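Hi, I'm Reshma Nel, and I started Serkota after 4 years of working nights on an oncology ward. I kept a notebook back then of every question patients asked me about their infusion days, and by the end it had 80 pages in it. So that's where we come from!

We're a small training company for infusion nurses and hospital pharmacy staff. Our main course, Drisidum, covers safe handling, line care and what to tell people before they go home (the bit I always wished I'd had more time for).

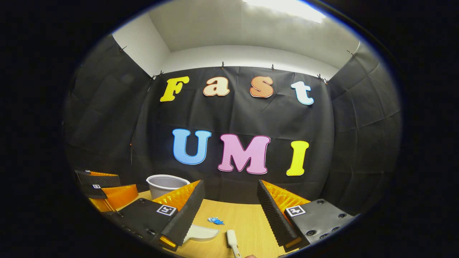 Fast UMI, in big cut-out letters on the black backdrop.

We keep every class to 40 people and we run them in the evening, mostly at 7, with a new group starting each July. More than 1,000 nurses and pharmacists have come through so far, and plenty of them still email me. Please keep doing that, I love it!

If your clinic wants a private session, just write and ask for me. I do most of the replies on Sunday with a large coffee.

14 shares
3 comments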